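Enico Cell Maintenance – Minutes of Meeting
June 2019
Place: Bremmont workshop, bench side
Chair: Anatole Leclerc
Also present: Skovasdale (integration), Daly (parts supply)

1. Minutes of the previous meeting
Accepted with one correction: the arm was down for 2 shifts.

2. Cable routing at the wrist
The cables now run from the bracket above the wrist and are held in a bend by a clip. Skovasdale asked for more slack on the outer loop before the arm is run at 70 percent speed. Leclerc prefers to keep the loop as it is and move the clip if chafing shows up. Agreed: leave as is, inspect the jackets every 28 operating hours and log the result.

3. Gripper fingers
Fingers to be checked for play at the mounting screws. Daly has a spare pair in stock and will hold it for this cell. Finger zero to be taught again after any swap – the old offset file must not be reloaded.

4. Hours and service
Counter read 1110 hours. Wrist joint service is carried over to the next planned stop. Grease type still to be confirmed by Daly.

5. Table layout
Toaster oven stays on the table for the kitchen tasks. Skovasdale wants the reach limits on the oven side checked again at low speed before the next run.

6. Actions
Leclerc – cable inspection log, finger screws
Skovasdale – reach limits, oven side
Daly – grease type, spare fingers

Next meeting to be called by the chair once item 5 is closed.

Attachment

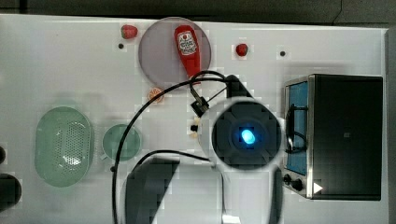
Wrist, gripper and cable loops from above, toaster oven at right (items 2, 3 and 5).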